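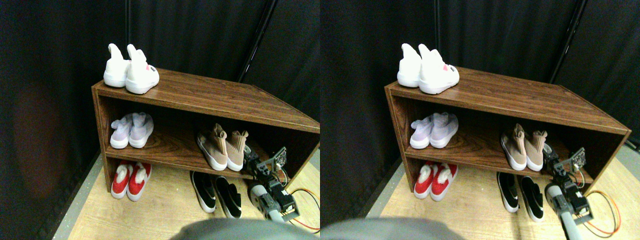
White high-tops on the top panel of the shoe shelf.

Stetstead Creek Culvert Renewal -- Progress Report to the Funder, October

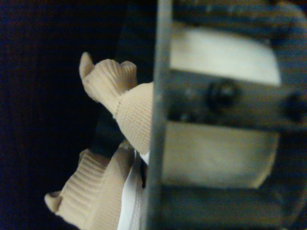 Prepared by the Project Engineer, Bredlow Water Services

1. Status
Work on the lower reach is on program. Relining of the twin culverts under Zoëga Road finished in the reporting period and both barrels passed CCTV inspection. The upstream headwall has been recast to the revised levels. The downstream headwall is formed up and waiting on reinforcement.

2. Hydraulics
The model was rerun with the surveyed inverts. Peak water level at the road crown drops by 20 mm against the design case for the 100-year event. Freeboard at the Bredard pump station meets the requirement in the funding agreement. Sediment load was left at the original value, as the autumn sampling is incomplete.

3. Variations
One variation was approved: replacement of the corroded trash rack with a hinged galvanised unit. Cost is met from contingency. A second claim, for rock excavation at the outlet, is under assessment -- the contractor's quantities do not match the survey.

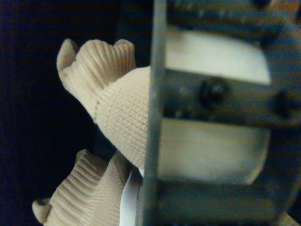
The difference is mostly in the apron trench, where the contractor has measured to the bench and the survey to the toe. Both sets of levels have gone back for reconciliation, and payment on this item is held until then.

4. Risks
Late delivery of reinforcement could push the downstream pour past the fish passage window. The supplier has quoted 11 working days. If that slips, the coffer dam stays in place over winter and the hire cost rises accordingly.

5. Next period
Pour downstream headwall. Place outlet rock. Submit sediment results and the updated model. Draft works-as-executed drawings for the lower reach.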